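**Oiling a wooden worktop before winter**

I write this mostly for my neighbors in Povberg, who ask me every year the same things. Our worktop is birch and it gets oil two times in a year, in September and again before the holidays.

First empty the top completely and wash it with warm water and a little dish soap. Then leave it overnight. If you put oil on damp wood, it becomes cloudy and you must sand it away, which I did once in the old house.

Sand lightly with 180 grit, always along the grain. Wipe the dust with a cloth that does not leave lint. Jouko Kokkonen uses a vacuum with a soft brush and he gets a good result too.

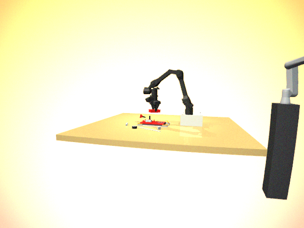
Pour a small amount of oil in the middle and spread it with a cotton rag. Wait 18 minutes and wipe off everything that is still shiny. The second coat can go on the next day. Near the sink I give one more, very thin.

Please be careful with the rags. Oily rags can heat by themselves and start a fire, so put them in a metal can with water and close the lid.

For dark rings from a cup, rub with half a lemon and some salt, rinse, and let it dry. Old rings may need it 5 times. Coffee is easier than red wine.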